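Poles, bases and a very long Sunday
8/20/23
Filed under: house stuff, Barasa room

Quick one tonight, I have 4 loads of towels to fold and I have not eaten.

So the back room. If you've been reading since January you know it's been "the back room" in the sense of a place where we put things and shut the door. The plan is still the same plan, a freestanding pole frame down one side with white fabric hung on it, so the storage goes behind and I get something like a normal room in front. The kit is the Barasa frame from Bisevero. White poles, white bases, ribbed joint fittings to put it all together. 481 dollars with the extra bases. I know. I KNOW. I looked at building it out of lumber and I'd still be sanding at Christmas.

Stuff I did first:

Covered everything. Black padded stuff down first, then the big quilted mat next to it. The mat never lies flat, I have given up on it lying flat. It was left over from the Wostcombe move and has been folded up in a closet ever since, so the creases are there for life.

Then the fabric. Should have left it in the bag untill the poles were up. Did not. It's got folds in it now and I'll be ironing a bedsheet-sized thing on a kitchen counter at some point this week. 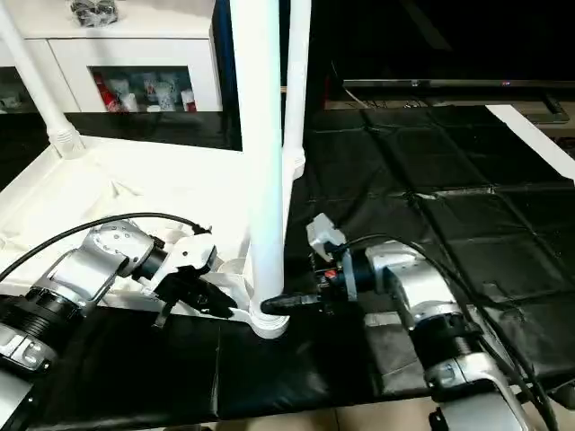
Anyway the bases. The instructions want you to put every base down where it's going to live, measure between them, and only then start with the uprights. I skipped that the first time (of course) and ended up with a run that was too long for the wall by the width of my hand. Took it apart. Measured. 1092 millimeters between centers, it's printed right there on page two, in bold. My tape is inches only so that was a fun ten minutes on my phone.

Second try, much better. Things I'd tell anyone doing one of these:

Push the pole down into the base with a twist. Straight down feels like it's in and it isn't.

Do the slanted piece last. It's the one that will drift on you, and if the uprights aren't set it pulls them over with it.

Wipe the ends. Bits of fluff get down in the fittings and then nothing seats right.

Don't tighten anything till everything's in. I've said this about every piece of furniture I have ever put together on this blog and I have yet to do it.

Also I was going to clear out the white cabinet with the glass front before I started and ran out of steam. It's still full. Red containers, white containers, stuff I'm pretty sure came from the Purton place and has never been opened. It can stay full. I only have so many Sundays. Somebody asked in the comments last time if I'd sell the cabinet and the answer is no, it's ugly but the doors close properly and I can't say that for anything else in this house. 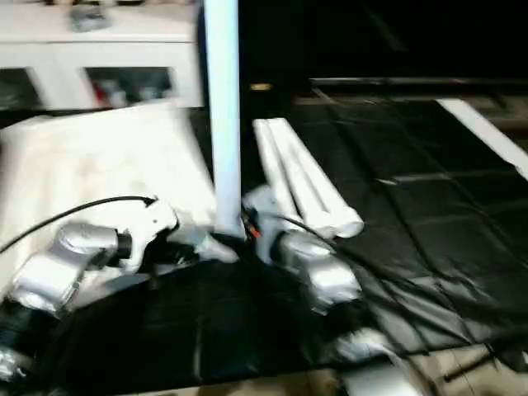

Spacing the uprights is the part I keep going back and forth on. Closer together looks solid and the fabric hangs nicer, but then you can't get a laundry basket through the gap, and the whole point is getting stuff in and out from behind. I've been setting one pole, standing back, moving it, standing back again. It helps to keep the next few poles close by, three of them laid side by side on the slant next to the upright, so I'm not crawling over black plastic every time I want to try a different one. White on black is easy on the eyes too. I did the last frame on a beige carpet and lost a fitting for a week.

Current thinking is wide gap at the door end, narrow at the window end. Might change my mind by Tuesday.

Cost so far, for the two people who always ask: the kit, plus 80 for the fabric, plus whatever I paid for the padded stuff, which I don't remember and am not going to go look up. Still need clips. The Bisevero clips are silly money for what they are so I'm going to try curtain rings first. If anyone has hung heavy-ish fabric off a pole like this with plain rings, tell me if it sags in the middle, becuase I suspect it sags in the middle.

Next up is the crossbar, and then ironing, and then I get to find out if the door still opens all the way. Ok. Towels.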